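Flandport Women's Basketball – Home Season FAQ

When do the doors open?
One hour before tip-off. The line forms earlier, mostly out of habit.

How many people does the Pritach Arena hold?
It seats 800, and 610 of those seats have backs. If your spine has opinions, buy early.

Are seats reserved?
Season tickets, yes. Single-game tickets are first come, first served. A coat holds a seat until tip-off, after which it is just a coat.
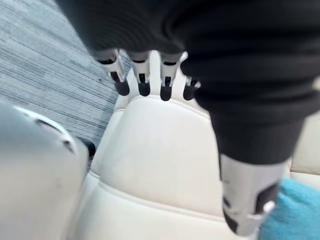 How much is a ticket?
Adults pay $10. Kids under six get in free if they sit on a lap, and the lap should belong to someone they know.

Can I bring my own food?
Water and snacks for small children are fine. A full roast chicken was attempted last March and is the reason this question is here.

Who is coaching this year?
Ashraful Uddin is back for a third season. He has promised to stay inside the coaching box, as he did before the first two.

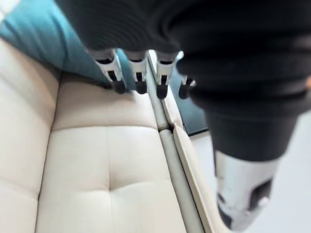 Will Pramanik play in the opener?
Her ankle is on the mend and the team will decide at the morning shootaround. Please stop emailing the ticket office – they sell tickets.

Is there parking?
The Hukeck lot is free after five and full by six. The bus stops across the street and runs until the game is over, unless we go to double overtime.

Can my daughter get an autograph?
Players come to the north rail after every home game, win or lose. They are quicker about it when we lose.
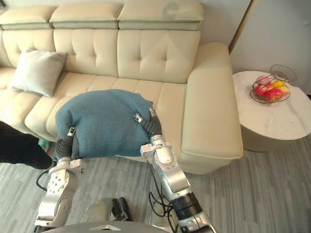
What if I can't make a game?
Season ticket holders can swap for another date up to noon on game day. Single tickets can be given to a friend, or to someone you'd like to owe you one.

Do you refund tickets if we lose?
No.

Last updated 24 October 2024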